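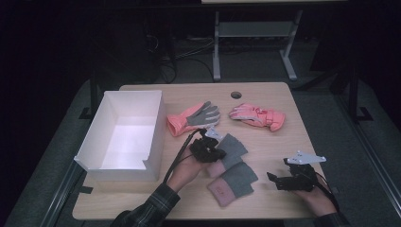 Hundel Gloves

Bimanual demonstrations of sorting and boxing gloves, recorded with hand-held grippers

Version 1.2. Changes are listed at the end.

Summary

Hundel Gloves is a set of 2,773 demonstrations in which a person puts gloves and other small handwear into an open box, using one hand-held gripper in each hand. It was recorded at the Gredbridge workshop for training and testing two-armed policies on soft items. No robot arm is used during recording. The operator's grippers have the same fingers as the ones fitted to our arms, so the recorded motion can be replayed after retargeting.

The set goes with the Feyisa training code but does not depend on it. If you only want the trajectories and the video you can ignore Feyisa entirely.

Task

Each episode starts with the handwear on the table and the box empty. The operator picks the items up and places them in the box. In most episodes matching items are brought together first and go in as a pair. An episode ends when the last item has been released and both grippers are clear of the box walls.

Three variants are labelled in the metadata:

single: one item at a time, either hand
pair: two matching items placed one on top of the other, then lifted together
handover: picked up by one gripper, passed to the other, then placed

The start layout is set by hand before each episode. Operators were asked to vary the spacing and the direction of the fingers and cuffs, and to leave some items overlapping. They were not given a diagram to follow.

Recording

Three views are stored for each episode: one from the operator's head and one from each gripper. The head view is the best one for working out what the operator intended. The gripper views are the ones we train on.

Both grippers are cabled to the recording machine. Operators occasionally had to stop and move a cable off the work area. We kept those episodes if the stop was shorter than two seconds and cut them if it was longer.

Lighting is from above and was left alone for the whole of the first block. For the second block, recorded in October, one lamp was moved and the table is slightly darker along the front edge. The field light_block tells you which is which.

Contents of a release

episodes/ one folder per demonstration
meta/episodes.csv variant, operator code, light block, length, outcome
meta/items.csv item codes and short descriptions
calib/ gripper and head calibration, one file per session
splits/ train, validation and held-out lists

Inside each episode folder you will find head.mp4, left.mp4, right.mp4, poses.csv and width.csv. Video and poses run at 60 frames per second. Times are in seconds from the start of the episode. Poses are in metres and quaternions, with w last. Gripper width is in millimetres between the faces of the pads.

Items
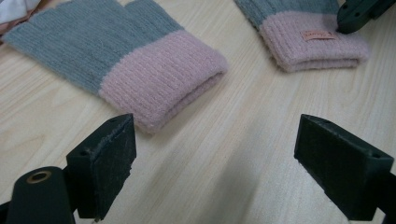

Knitted items give the most trouble and have their own flag, knit, in items.csv. The finger pads hold ribbed fabric well once closed, but a cuff lying flat gives them very little to close on. Operators dealt with this by going for a fold or a thick edge. A good place is the doubled-over end of a plush pink cuff, like the one on the nearer of these two gloves, where there is some height off the wood. Grasps on the flat grey-blue knit tend to push the fabric along the table before it bunches up enough to hold. We left these pushes in. A policy trained without them does nothing useful when its first grasp misses.

Padded items are easier to pick up and harder to place, as they spring open when released. Straps are noted in items.csv but not tracked separately.

Tags and printed labels were not removed. Please do not use them to tell left from right. They are not always on the same side.

Splits

The held-out list has 106 episodes. They use item combinations that do not occur in training, although each single item does. The validation list is a random sample by session, so no session is shared between training and validation.

There are 19 operator codes. Two of them belong to left-handed operators and are marked as such.

Known problems

Head poses drift in long sessions. Gripper poses are not affected. If you need the head pose, re-align it at the start of each episode with the script in calib/.

The gripper width reads slightly above zero when fully closed on nothing. Subtract the closed value in the session file before setting any threshold.

In some handover episodes one gripper blocks the other's view during the pass. They are marked occluded and are still in the training list.

The outcome field was filled in by the operator straight after each episode. "Partial" was used loosely. Some operators put it when an item went in but was left hanging over the wall, others when they had dropped something and recovered. We have not relabelled these.

Intended use

Imitation learning, grasp prediction on fabric, and checking retargeting between hand-held grippers and arms. There is no force sensing, so the set is not suitable for work on grip force. All episodes use the same table and box, and we would not expect a policy trained on this alone to transfer to another surface.

Related sets

Jununlow uses the same grippers and file layout for folded tea towels. The two can be loaded together. Item codes do not clash, but operator codes do, so add a prefix before merging.

Changes

1.2 Second light block added. Held-out list fixed.
1.1 Corrected left and right swapped in one session. Added the knit flag.
1.0 First release.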